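Pencil Cases and Desk Things
Gallery, Drirka craft and study room
Posted in November

Home | Room bookings | Galleries | Lost property | Contact

This gallery is part of a set on the small things kept in the study room at Drirka. Earlier pages covered the drawers, the paper trays and the box of rulers. This one is for pencil cases, and mostly for the soft zipped kind, as those get the most use and the most wear.

We went over to soft cases from tins two winters ago. Tins are fine until they are dropped, and then the lid never sits right again. They are also loud. A soft case can be squashed into a full bag, it doesn't scratch a table and it takes a long ruler if you don't mind the end poking out. Against that, it hides what's in it. You end up feeling about in the bottom for a rubber, and any pen with its cap off will mark the lining for good.

Most of the cases came from the Plurulska shop by the bus station, which keeps them in a basket by the till. A few were left behind at the end of the summer and put into general use after the usual wait. The stock list gives each case a number. The grey one with the purple zip is number 448 and lives on the second shelf with the felt pens.

What goes in a case is set out on the card inside the cupboard door:

2 pencils, HB
1 pencil, 2B
4 pens, black or blue
1 rubber
1 sharpener with a lid
1 short ruler
1 glue stick, if there are any left

The sharpener must be one with a lid. The open ones have been moved to the windowsill next to the bin, where the shavings can go straight in.

Pictures
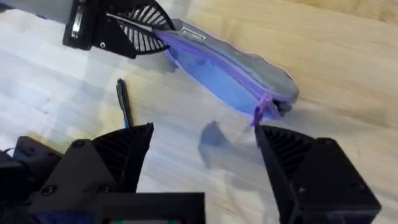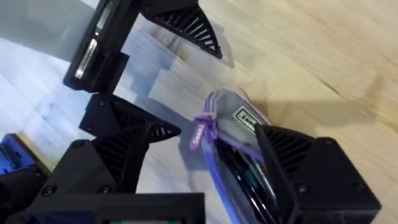

Grey fabric and a purple zip on pale wood, both times. In the first picture there is also a slim pen standing upright on the table. In the second the zip appears to be partly open, with some dark, glossy things showing inside and a little teal-green among them.

A reader of the last gallery wrote in to say that grey was a poor choice for anything that has pencils in it, and that her own family had gone through three grey cases before settling on dark green. She also said that the zip is what fails first, always at the end nearest the pull, and that rubbing a candle stub along the teeth twice a year puts it off for a good while. We have tried the candle on two of the older cases and the zips do run more easily. It leaves a few white crumbs which need brushing out.

On washing, she was firmer than we are. Hers go in with the towels at forty. Ours are turned inside out over the sink, shaken, and wiped with a damp cloth and a bit of washing-up liquid, then left open on the radiator shelf overnight. Ink doesn't come out with either method. Biro fades a little and felt pen doesn't shift at all.

If a zip pull comes off, please don't throw the case away. A loop of thin ribbon or a small split ring does the same job, and there are both in the Wei tin on the top shelf (the old biscuit tin, labelled). Split seams are harder. Small ones can be sewn from the inside with doubled thread. Anything longer than a finger goes in the mending bag.

Putting away

Cases go back zipped up, with the pull facing out, so they can be taken down by the end without tipping the rest of the row. Spare pens belong in the jar. Anything that doesn't write should be thrown out there and then, as it only gets picked up again by the next person.

The room is open until 7 in the evening, and the cupboard is locked a little before that.

Next gallery: scissors and hole punches
Previous gallery: the box of rulers
All galleries from Drirnari and Drirka

This page has been viewed 1149 times.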